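Pratby launches glove collection and mending service for small workshops

Reading time: 4 minutes

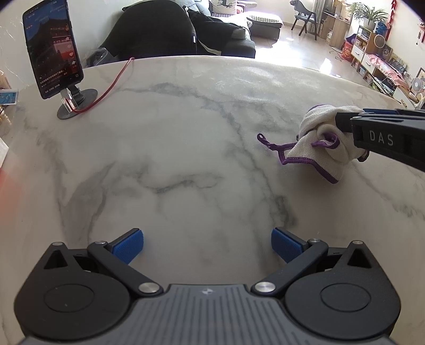
Pratby, the workwear supplier, is to start collecting used knit work gloves from small workshops, home studios and garden businesses in May. Gloves that can be washed and mended will go back to the customer who sent them in. Those that cannot will be sorted by fibre and passed on for recycling. The service covers the light knit gloves that most people buy in packs and throw away after a few days, such as the white one with purple trim at the cuff and fingers, which tends to end up crumpled on a table at the end of a job. Until now Pratby has only taken back leather and coated gloves.

The company ran a trial over the winter with 18 customers, most of them working from home or from a single room. Each was given a cotton bag and asked to fill it with whatever knit gloves they would otherwise have put in the bin. In all, 1,717 gloves came back. More than 900 of them were fit to wear again after a wash and, in many cases, a few stitches at the fingertip or cuff.

“We had expected holes in the palm to be the main problem,” a Pratby spokesperson said. “A lot of the gloves were simply dirty, or had lost their partner. Odd gloves made up a large part of every bag. With a plain knit glove that fits either hand, an odd one is easy to pair up again, so that was good news for us.”

Washing and mending will be done by Sarpong, a textile repair workshop that already looks after aprons and overalls for Pratby's hire customers. Sarpong will wash the gloves at a low temperature, dry them flat and check each finger by hand. Loose edging at the cuff is stitched down with matching thread where the workshop has it and with grey thread where it does not. Fingertips are closed with a flat seam so that there is no ridge inside. Gloves with oil or solvent on them cannot be accepted, and neither can gloves that have been used with glass fibre. These should be kept apart and disposed of according to local rules.

Customers can order a collection bag with any delivery. The bag holds a mix of sizes and there is no need to sort the gloves before sending them. Pratby does ask that they are turned the right way out, with the fingers pulled straight, as a rolled-up finger does not wash properly. Pens, screws and tape should be taken out first. During the trial Sarpong found a good many small screws in the bottom of the bags, and one pair of tweezers.

A full bag will be collected with the next regular delivery. Mended gloves are returned in bundles of 5 pairs, tied by size, and should be back with the customer before the following month's order. Customers who do not want their own gloves returned can choose to have them added to a shared stock, which Pratby will sell at a lower price under the Sasano name. The Sasano label has been used on the company's second-grade aprons for some years. Gloves sold under it will be clean and sound but may show stains, and the trim on a pair may not match.

The service is meant for people who do light assembly, packing, potting or sorting, often at an ordinary table at home. Many of the customers in the trial said that they kept gloves in several places and lost track of how many they had. For them, Pratby will also offer the Trollanik, a narrow cotton pouch with two pockets, one for clean gloves and one for those waiting to be washed. It has a loop at the top and can be hung from a hook or the back of a chair. The Trollanik was not part of the trial and will be sold separately.

There is no charge for the first collection bag. After that, customers pay by weight, with the price set out on the order form. Gloves bought from other suppliers are welcome, provided they are knitted and have no rubber or plastic coating.

Knit gloves give some protection against scuffs and help to keep finished surfaces clean – they are not suitable for work with blades or heat, and mending does not change this. Gloves that were sold with a cut rating will not be returned for use. They will go straight to recycling.

Bags can be ordered from Pratby's customer desk, which is open on weekdays and closes at noon on Friday. Trade customers who would like a larger bag for a shared workroom should mention this when they order.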